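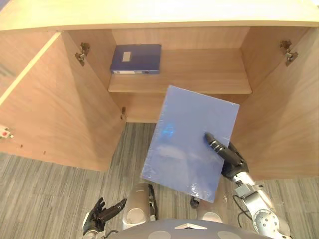 Soltby Facilities Helpdesk

Ticket 541
Category: Furniture and storage
Item: Two-door wooden cabinet, records room
Status: Closed
Priority: Low

Problem as reported

The doors on the records room cabinet will not stay level. The right door drops when it is opened and then catches on the left one when you try to close it. You have to lift it a bit by hand and push. It has been getting worse since the room was rearranged in February. Also, the shelf rocks when a box file is put down towards one end. Please can someone look at both. We don't want a new cabinet if this one can be put right.

Helpdesk, first reply

Thanks for the report. Before we book a visit, please could you check the following and reply on this ticket.

Is the cabinet standing flat on the floor, or is one corner on the edge of the carpet?
Are any of the hinge screws visibly sticking out?
Does the shelf rock when it is empty, or only with files on it?

Please move any files you need in the next day or so. One navy box file can stay on the shelf, as we will use it to test for rocking.

Requester

It is against the wall where the carpet meets the old lino, so the front right corner may be lower. I can't see any screws sticking out but I am not sure what I am looking for. The shelf rocks empty as well. The files have gone to the Skudura room for now.

Helpdesk, visit notes, 10.40 am

Opened both doors fully. The hinges are the concealed metal type, fixed to the inner sides of the cabinet with screws. Checked each by hand. Upper right was loose at the side panel and moved when the door was lifted. Upper left was firm. Lower right was slightly loose.

Put a spirit level on the top panel. It was out from left to right, low on the right, as the requester thought. A cabinet that leans will throw the doors out even when the hinges are fine, so the floor was done first.

1. Packed under the front right corner with two plastic shims. Level now reads true along the top and front to back.
2. Tightened the fixing screws on both right-hand hinges. One screw in the upper one kept turning and would not bite.
3. Took that screw out, filled the hole with a glued sliver of dowel, left it to go off. Door supported on a block in the meantime and the cabinet marked not to be used.

The shelf: lifted it out and put it on the bench. It is flat, so the fault was the supports. One peg at the back had been pushed into the hole below its partner. Moved it up. Shelf back in, box file laid flat on the left half and pressed down at each corner. No rocking. Tried the file at the right-hand end as well, same result.

Helpdesk, second visit, 2.15 pm

Glue hard. Refitted the screw and it holds. Adjusted the upper right hinge to bring the door up, then the lower one to match. Gap between the doors is now even from top to bottom, roughly 2 mm. Opened and closed both doors 9 times each with no catching.

Parts used: two shims, one short piece of dowel, wood glue. All from van stock — nothing ordered.

Requester

Doors are much better, thank you. Can we put all the files back on the one shelf? Last year somebody stacked them up to the top and I wonder if that was what did it.

Helpdesk

The files would not have loosened the hinge, but a tall stack can push against the doors and that does not help. Please stand the files upright if there is height, or lay them flat no more than two deep, and keep them back from the front lip. The heaviest ones are better in the bottom of the cabinet.

If you need a second shelf, the Dudás supplies catalogue has blank ones that can be cut to size. Please measure the inside width and depth and raise it as a new request, as it comes out of a different budget.

Requester

No second shelf needed. The older files are going to the Clarkard store anyway. Happy for this to be closed.

Helpdesk

Closed. We will look at the repaired screw again in 6 weeks. If the door drops before then, please reopen this ticket instead of starting another — it keeps the notes together.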